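Tea, grippers and a very full desk at the Rerberg open day

I finally got myself along to the Rerberg open day on September 18, 2026, and I'm so glad I did! I'd pictured rows of big arms behind glass. What I got was Huiling Ren handing me a gripper with a trigger and telling me to go and pick something up.

The idea (I hope I've got this right) is that people do ordinary jobs by hand with the tool, over and over, and a robot later learns from the recordings. Rerberg calls the project Nundemlow and has 1,192 recordings so far, most of them made on desks as full as yours or mine. Mugs, jars, pens, cables, a hairbrush – it all stays where it is.

My go was the yellow tea bottle on its dark red coaster. You bring the two fingers in with one on each side, keep them open until you're level, then squeeze. 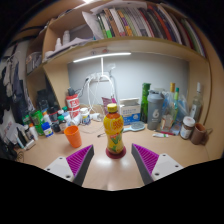
How did the visitors get on?

Pretty well, I'd say. Roughly 90 of us came through over the afternoon, and Sarita Solanki was very patient with everyone who squeezed too early (me, twice). Ebbe Brekke had the best go I saw, quick and neat, and then went straight to the back of the queue for another.

Xinyi Bai gave a short talk afterwards on how the recordings get checked. I could have listened for longer, but the room was wanted at four.

The next open day is in February. There are 27 places on the hands-on session, and you book at the front desk.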